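The Kindest Thing I Ever Did for My Back Was Buy a White Board

August 14, 2022

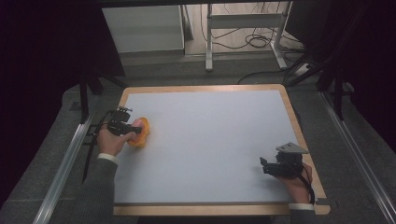 A white top with a light wood border and rounded corners. Both hands fit on it, with room to spare.

I have worked on kitchen counters, on a door laid across two trunks, and for one whole December on an ironing board (don't do this, the thing wobbles if you so much as sneeze). So when I tell you I've gotten a little evangelical about work boards, please understand I came to it the hard way!

By a work board I mean a flat top with an edge around it, the kind you can set down wherever you happen to be and call your table. Mine came from Kesonden, a little shop out past Brosard that mostly sells picture framing supplies, and I paid 100 dollars for it after walking around it for two weekends. My sister-in-law thought I'd lost my mind. She has since borrowed it twice.

What I love first is the white. I used to think a dark top would be more forgiving, and for coffee rings it probably is, but put a small black screw on a dark top and you'll be patting around for it until supper. On white, everything shows up. Put down something orange, a pepper or a kid's toy or whatever is lying around, and it practically shouts at you. I sort beads on mine, I pit cherries on it (over a towel, I'm not a savage), and last winter I fixed a lamp on it that had been sitting in my hall closet since we moved to Mansour.

Then there's the border. I ran my thumb along 17 boards before I picked one, and the square-cornered ones all caught me on the wrist sooner or later. Rounded corners, please, every time. Wood is nicer to lean on than metal, too, especially first thing in the morning when the house is cold and you haven't finished your tea.

Now, height. The fancy benches from Trandberg go up and down with a crank, and they start at 400 dollars and climb to 700 if you want the drawers. I tried one and it was lovely, and I went home and put my board on a low platform with a scrap of carpet on it, and I've been happy as a clam. Carpet keeps the noise down and it's kind to anything you drop. If you go that route, vacuum it more often than you think you should. I found three earring backs in mine.

My one real gripe is cords. Anything you hold in your hand seems to come with a tail these days, and the tail always wants to lie exactly where you're working. I let mine hang over the side and keep the power strip down on the floor, well behind the board, and the extra cable gets coiled up under the next table where my feet won't find it. It isn't pretty down there. I keep meaning to buy those little fabric ties, and I keep coming home with more beads.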